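Bucket task: first remote-control set complete

The Romden group has finished recording the first set of demonstrations for the bucket task in the Nouri simulator. The set contains 200 episodes, all driven by remote control, and was frozen on July 16, 2021. A further 60 episodes were recorded and rejected, mostly for dropped control packets on the link between Kundden and Romden.

The operator holds a pair of hand controllers, one per arm. Motion is passed to the simulated arms at a reduced scale, so that a large hand movement gives a small movement at the wrist. Gripper opening is set by the trigger and is recorded as a continuous value. Earlier trials stored it as open or closed, and policies trained on that data tended to snap shut too early on thin parts.

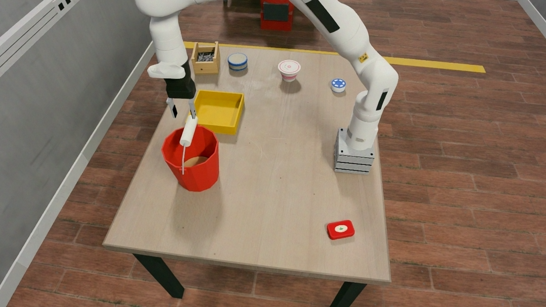 Bucket task in Nouri: the left gripper on the handle of the red bucket, with the other objects left out on the table.

The handle has proved the hardest part to teach. The grip is small compared with the bucket, and the wire below it leaves little room for a poor approach. Operators were asked to line up the wrist before descending and to pause briefly before closing. The pause is kept in the data. Trimming it gave shorter episodes but worse grasps in our tests, and we have gone back to the untrimmed files.

Object positions are changed between episodes. Contents of the bucket are treated as loose bodies, which slows the physics step when they shift against the wall. Median episode length is 556 control steps. Anyone replaying the files should use the stored joint targets and not the measured joint positions, as the latter lag slightly and the replay drifts.

A first policy trained on 118 of the episodes is running now. The remainder are held back for checking and for the comparison with Pirnard, where the same task is being taught by guiding the arms by hand. Those recordings have no controller lag but carry more jitter at the wrist, and will need filtering before the two sets can be merged. Results are expected in August.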